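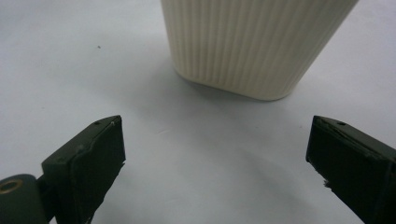
29th March

Back at the bench after lunch and writing this up before I lose the thread of it, because the last time I left a glaze entry until the next morning I had to guess at half of it, and my guesses were kinder to me than the test tiles were.

So, the oatmeal glaze on the Nadmont stoneware. I have been chasing this one since February, as anyone who has had to share a kiln with me will know (sorry, Mireille, and thank you for the shelf). What I want is a quiet, creamy matt that sits nicely over carved lines, goes a little thinner on the ridges and a little thicker in the grooves, and doesn't turn into porridge. What I have mostly been getting is porridge. The first batch was so thick over the carving that you could run your thumb across it and hardly feel the lines at all, and all that patient work with the loop tool might as well have been left undone.

Recipe 2907 is the one I opened the bucket on again this morning. It had settled hard, as it always does, and I spent a good long while with the stick and then with my arm in up to the elbow, getting the last of the clay off the bottom. Sieved it twice. I know the notes at the front of this book say once is enough, and for the shiny ones I'd agree, but the matts do seem to come out smoother for the second go, and it's a pleasant enough job with the radio on. There was a fair bit of grit left in the sieve. I think it came in with the Hrytsenko feldspar, the end of the old sack, so I've folded that sack over and written TILES ONLY on it. Please use the new one for pots.

I let the bucket down with water a splash at a time until it ran off the back of my hand and just left the knuckles showing. That's a good deal thinner than I had it in February. Then dipped 4 tiles, all cut from the same slab and all combed with the same comb so that I can't blame the clay:

Tile A, dipped quickly, in and straight out.
Tile B, a slow count of four.
Tile C, quick dip, left to dry, quick dip again.
Tile D, as B, but with the ridges wiped back with a damp sponge.

My money is on D, though I have said that before and been made to look silly. Mireille favours A, and she has a better eye for these things than I do. She came over with her tea while I was wiping back and said, very gently, that I press too hard with the sponge and always have. She's right! I eased off for the second half of the tile, so if D comes out with a pale end and a brown end, that is the reason and it isn't the kiln.

Biscuit pots next. The small beakers from last week's throwing are dry enough to go in, but I've kept back the tall jug, which still feels cold against my cheek at the foot. I'd sooner wait. I lost a jug that way over the winter and was picking bits of it out of the elements for longer than I care to remember, and I don't want to do that to the Covska, which has been so well behaved since the new thermocouple went in.

Firing plan: tiles on the middle shelf, where it's most even, with one of the beakers alongside in the same glaze as Tile B. Climbing at 90 an hour to begin with, then full, then my usual soak at the top. I'd like to try slowing the cooling as well, because I've a notion that half the softness in a matt comes on the way down, but one change at a time. If I alter the thickness and the cooling together I shan't know which to thank.

A few odds and ends while I'm here. The big bucket of clear wants its lid back, and I can't find it anywhere. The bats under the window have warped and are only good for drying handles on now, so please don't throw a wide bowl on one and wonder why it rocks. I've put 29 on the lid of the new white slip to match the card in the recipe box. The order for the Tomosbridge shop is still short of its lidded pots; I'll throw those once I know where I am with this glaze, since they asked for something plain and warm and I'd dearly love it to be this one.

Wax is melted and on the side, brushes are in the jar. I've left a strip of Mireille's dark clay drying by the tiles too, for a dip in 2907 tomorrow. She thinks the iron might come through the ridges and give a toasty sort of edge, and I must say I like the sound of that very much.

Kiln on before I go home. Bungs out, to go in when it shows colour.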